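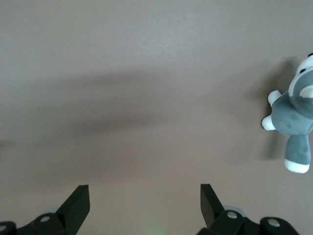

Wrist view, gripper open, gray and white plush at right.

Notebook, May, 14:10. Plush handling set, bimanual station. N. Arabzadeh operating, me logging.

Target for the afternoon is 30 demonstrations on Kandpal, soft toys only. Episode length capped at 25 s. Anything over the cap gets tagged long and kept out of the training split until Zohreh has looked at it.

Wrist exposure is locked now. With auto exposure the arm's own shadow on the table pulled the gain up and washed out light fabric. Old setting is saved under Fuvaveck if we need to compare.
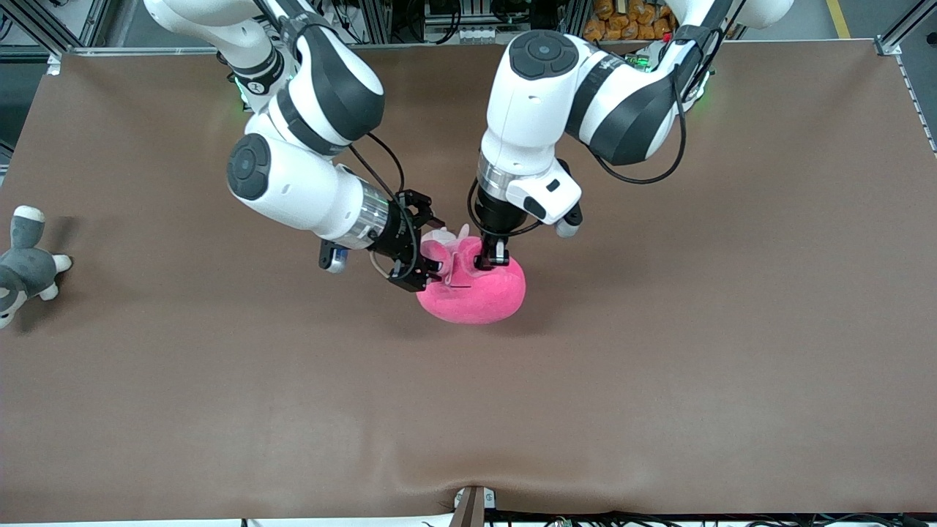

Two-arm grasps need a rule for who closes first. Nasrin prefers right arm first, left arm second, and I have written that into the task sheet. Mixed order gave the last policy two modes and it stalled between them. Grip force stays at 8 N on both sides - higher values flatten the stuffing and the width reading stops being useful.

Second toy stays on the table as a distractor. Move it between episodes, never during.

15:40. 9 episodes rejected, all for clock drift between the wrist and fixed streams. Restarted the recorder. Zohreh Nouri to check the timestamps before upload.

Open: label for regrasps.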